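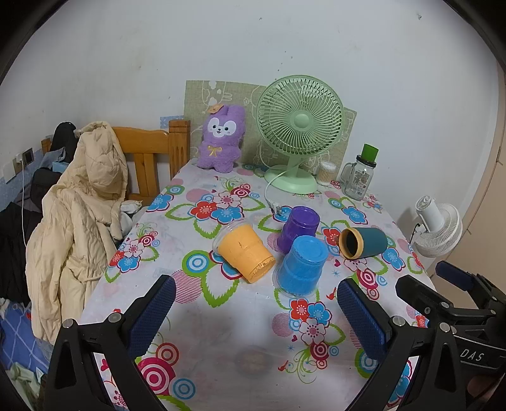
Ganwood notebook, October 2021

Right, cups again. Spent the morning on the upturned ones, because that's where the packing line at Løken keeps stopping and Desta wants an answer before we touch anything else. A cup lying on its side gives you a rim to get hold of. A cup sitting mouth down gives you a smooth slope and not much else, and if there's a second one right up against it you end up nudging both (I did, over and over, and said a few things Vilgot has asked me not to write down).

What I've settled on for now: take the front one first, come in low, close slowly, lift straight up before turning. Afiq does it the other way, turn then lift, and he's quicker than me, so we should both do 14 goes each way and see. Target for the set is still 300. We are not near it.

Went over to Løken after lunch to sit with the packers. The Pimon arm has been on their line since August and I wanted to hear it from them, not from the stoppage sheet. Maj-Britt used to stack all shift. Now she looks after the arm and two belts, and she says her wrists are much better but her head is more tired, because she's always half listening for the thing to stop. When it does stop, it's nearly always an upturned cup, and she has to walk round the guard, flip it, walk back and press reset. She'd like the reset button on her side! So would I. Have written to Trerkness about moving it, no reply yet.

The other thing she brought up was breaks. When they stacked by hand, 6 of them stopped together and had coffee. Now they go one at a time so the line keeps running, and she misses the company. I don't have a fix for that one but I've passed it on to Åsmund, who does the rota, and he's going to try pairs.

Also, the new people are being taught the arm before they've ever stacked a cup by hand. Maj-Britt thinks that's daft and I'm inclined to agree, you can't tell a bad stack on the screen if you've never had one fall over on you.

To do: finger pads, ask Vilgot if we've any softer ones. Chase Trerkness. Cups in pairs tomorrow, touching, both upside down.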